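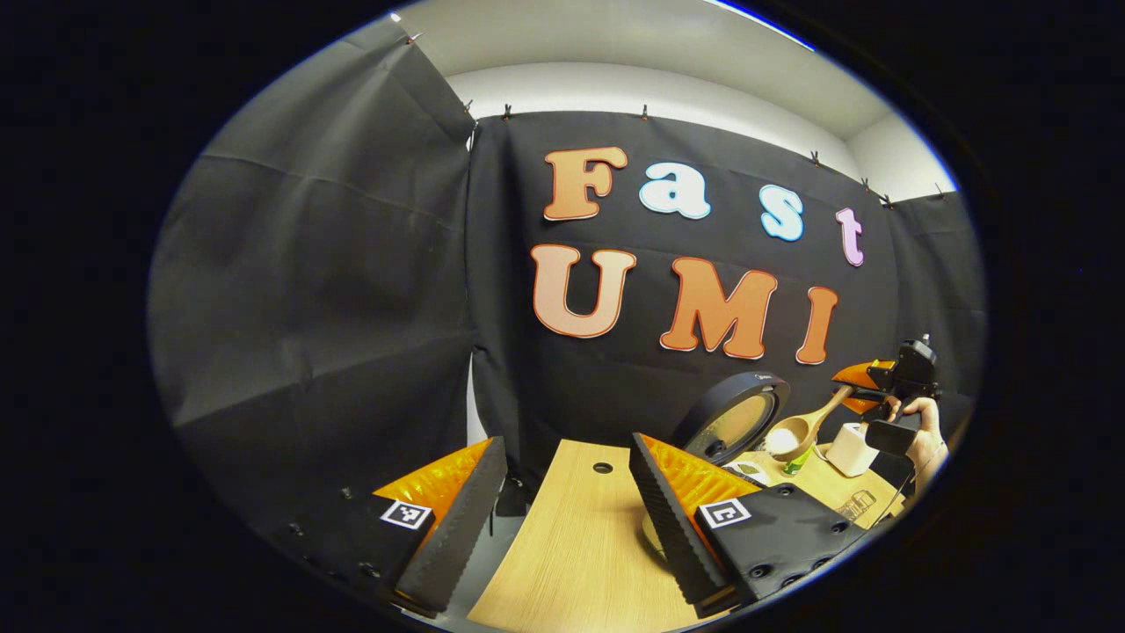

# What the grippers cost, and what everything else cost

The quote said two hand-held grippers and a wrist camera each. Fine. That was the easy page. It was page two onward that Vusumuzi Engelbrecht had not been shown when he signed off the first budget in April, and he is still a bit sore about it.

Engelbrecht runs operations at Brandar, a contract packing firm with one long building and not much spare room in it. They pack kitchen goods mostly. Spoons, small pots, gift sets, the stuff that turns up in garden centre shops before Christmas. They want arms on two of the lines. To get arms that do anything useful with a spoon, somebody has to show them how a spoon gets picked up, over and over, and that is what the hand-held tools are for. A person holds one, does the job, the camera on it records. No arm needed yet. Cheaper way in, on paper.

"I budgeted for the tool," he says. "I didn't budget for the table."

The table! And the lights, and the cloth. A corner wants closing off with black fabric so the camera isn't watching forklifts all morning. Clips to hold the fabric. More clips. A cable that reaches. Spare finger pads, as the soft part is the part that wears. Printed markers for the fingers, which cost pennies, and then a replacement set, which cost pennies plus a courier, because no one had thought to order two lots.

Homa Shokri did the sums the second time round. She is the buyer, came over from Jallach where she bought conveyors, and she has a rule about any line in a quote that reads "accessories". She rings up and makes them read it out.

Her first revised sheet had 11 lines. The one she ended up taking upstairs had 40.

Not all of it was money. Some of it was hours, and this is where most first budgets fall over. Shokri put a day rate on everyone who would stand at that table. Packers, off the line, at line wages, with cover behind them. It came out as the biggest number on the sheet by a distance. Bigger than the tools. Bigger, for the first quarter, than the deposit on the arms.

"They thought I'd got the decimal wrong," she says. She hadn't.

## Rent it, buy it, or wait

Three suppliers were asked. Fourie would hire the whole kit by the month with a technician for the first week. Comia would only sell. The third never came back with a price and has been left off the list, which Shokri says is an answer in itself.

The hire looked dear. Over 12 months it was dear, no argument, well past the purchase price. But Engelbrecht didn't know if he'd want it for 12 months. He thought four. He says now he should of said six. On six, it is close to level, and with hire you hand back the worn fingers and somebody else deals with them.

They bought in the end. Reason was dull: the capital pot had money in it and the running costs pot didn't. Plenty of equipment gets chosen that way and very few people will say so in print.

What they'd ask for next time, going by Shokri's notes, which she let me copy out:

- price of the pads and fingers on their own, and how long delivery takes
- who owns the recordings. In writing
- storage, how much the files take up per hour, and who pays for the disks
- a loan tool while one is away being mended
- training for the people holding it as well as for the manager
- what the markers are printed on, and can we print our own (yes, as it happens)

The storage one caught them. Video is big. The IT contractor was asked for a figure and gave one, and it was for a different sort of camera. They were out of disk well before the budget said they would be.

## The objects

Funny thing to have a budget line for, but there it is. Line 31, props. Every item Brandar packs needs to be on the table at some point, and not the pristine one out of the sample cupboard either. Shokri allowed £115 for wooden spoons, bottles, cups and little odds and ends. It went fast. Almost all on spoons, in fact, because every range has a different spoon and the handles vary more than you'd think.

Engelbrecht wanted to skip the variety and get one product working first. The packers argued him out of it. If the line changes twice a shift there's not much use in an arm that knows one spoon. He gave way, moved the money across from travel, and the trip to see Fourie's workshop became a phone call.

Worth saying too that the floor space isn't free. The closed-off corner used to hold pallets of flattened cartons. Those now sit in a rented container out in the yard, and the container has a monthly charge, and for two months that charge was on nobodys sheet at all. It is on Shokri's now. Line 38.

## Where the money sits now

As of August 15, 2020, tools paid for, table paid for, arms on deposit only. The second instalment isn't due until Brandar has enough recordings to show the arm builder, and the contract says what "enough" means. Shokri insisted on that clause and it took three weeks of emails to get.

Contingency is half spent. Mostly on hours again, a bit on disks, a bit on courier charges. She has asked for a top-up and been told to come back with a smaller one.

For firms of this size, my own advice after a day with the two of them and their spreadsheet: price the people first and the kit second. Get the hire quote even if you mean to buy. Measure the corner. And ask for page two.

Engelbrecht has already started a fresh sheet for the second line. It had nine rows when I left. Shokri was pulling up a chair.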